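Likmont Refurbished Workstation Tower — Product Information

Flurina Marti
Sunday, May 16, 2021
4 min read

The Likmont tower is a used office workstation which we buy back from companies, clean, test and sell again with a new warranty. It is meant for people who need a solid desktop computer for drawing, bookkeeping, programming or school work, and who do not want to pay the price of a new one. On this page I explain what you receive, how we prepare it and what you should know before you order.

What is included

Each tower comes with power cable, keyboard and mouse. The monitor is not included. We install the operating system in the language you choose, and we leave the drive otherwise empty, without trial programs. If you prefer to receive the machine without any system, please write this in the comment field of the order.

The base model costs 262 dollars. The larger model, with more memory and a second drive, costs 177 dollars more. Both use the same case, so you can begin with the base model and extend it later by yourself.

How we prepare the machines

When a tower arrives at our workshop, it first stands one night in the room so that it takes the room temperature. Then we open it and remove the dust with air and a soft brush. Dust is the most common reason why an older computer becomes loud, and many customers are surprised how quiet the same fan can be after cleaning.

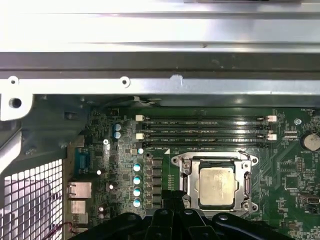 After the cleaning follows the memory test, which runs during the night. A machine that shows even one error does not go further until the bad module is found and replaced. We also renew the thermal paste on the processor and put in a new battery for the clock. These are small parts and cost little, but a customer who must set the date every morning is rightly annoyed.

The drives are always new. We do not resell used drives, also not when they pass all tests. The old ones go to the company Trulen, which destroys them and sends us a written confirmation with the serial numbers. Companies which give us their computers can ask for a copy of this paper.

Noise and power

The question I receive most often is about noise. In normal office work you hear the Likmont only if the room is very quiet. Under heavy load, for example during video export, the fan becomes clearly audible. If you will place it on the desk directly beside your ear, I recommend our Indmont fan set, which has a larger blade and turns more slowly. It is mounted with four screws and needs no other change.

For power use, please do not expect the values of a laptop. A tower of this age needs more, and it is sensible to switch it fully off in the evening — sleep mode is comfortable, but over a year you will see it on the bill.

Opening and extending

The side panel comes off by hand. Before you open it, switch off the computer, pull the power cable and press the power button once more for a few seconds. Lay the tower on its side on a stable table, with good light. Touch the bare metal of the case before you touch any part inside.
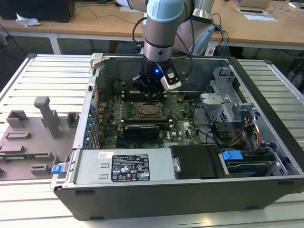 Desktop tower with the side panel off, memory slots and expansion card accessible.

Memory modules should be added in pairs. Open the latches, align the notch and press evenly until the latches close. If a module does not go in, please do not use more force — take it out and turn it. The printed guide in the box shows which slots belong together.

For expansion cards, please measure the length first and compare it with the free space in your case. Very long cards intended for games can be too long, and the power supply of the base model is not made for them. Write us the name of your card and we check it for you before you order.
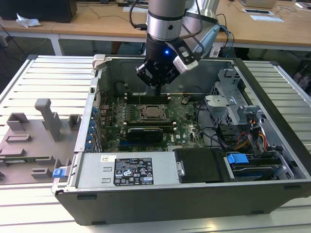 Warranty and returns

The warranty is 2 years on all parts, including the ones which were already in the machine. Adding memory or a card by yourself does not end the warranty. You can return the tower within the first month, also when it simply does not please you. Please keep the carton for this time, because the foam inside is cut for this case.

Delivery

We ship with Zürcher, usually on the next working day. In August the workshop is closed for the first half of the month, and orders from this time are sent afterward in the order they arrived. The parcel is heavy, so please ask a second person to help if you live on an upper floor.

Questions can be left in the comments under this page, and I read them myself.

1,787 views
Comments (2)
Share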